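Washing bedding in hard water – how do you keep it soft?

Posted in Home and Laundry, Urwood community help

We moved from Siltberg to Vevbridge in December and I love it here, but the water is so hard! My peach sheet and orange pillowcases are my favourite things in the house and they've started to feel like card. Same powder as before, 40 degrees. Any tips?
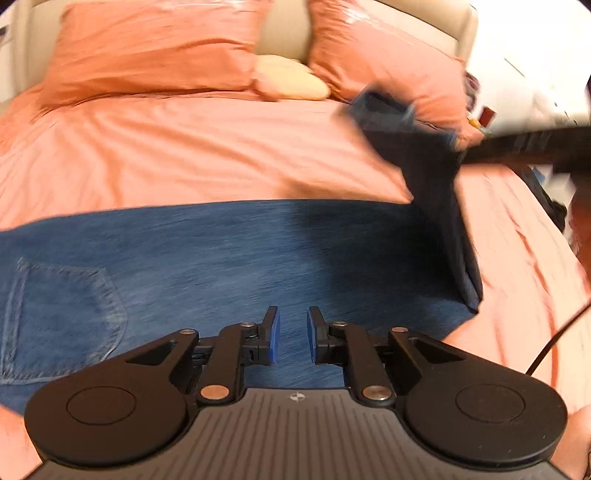 Replies

mossybank
Oh, you can fix this! Use more powder than you did in Siltberg (the box has a hard water dose, usually in tiny print) and skip the fabric softener for 3 washes. Then put 50 ml of white vinegar in the softener drawer. Mine came out lovely – I was stroking the pillowcases like a cat. Never mix it with bleach, though.

tealcosy
Line dry on a breezy day, then ten minutes in the dryer. Gorgeous.

PeggedOut
Get a water softener. We paid 1,298 for ours, fitted, and I'd do it again tomorrow! Bit much for one set of sheets I suppose. Kettle's spotless too.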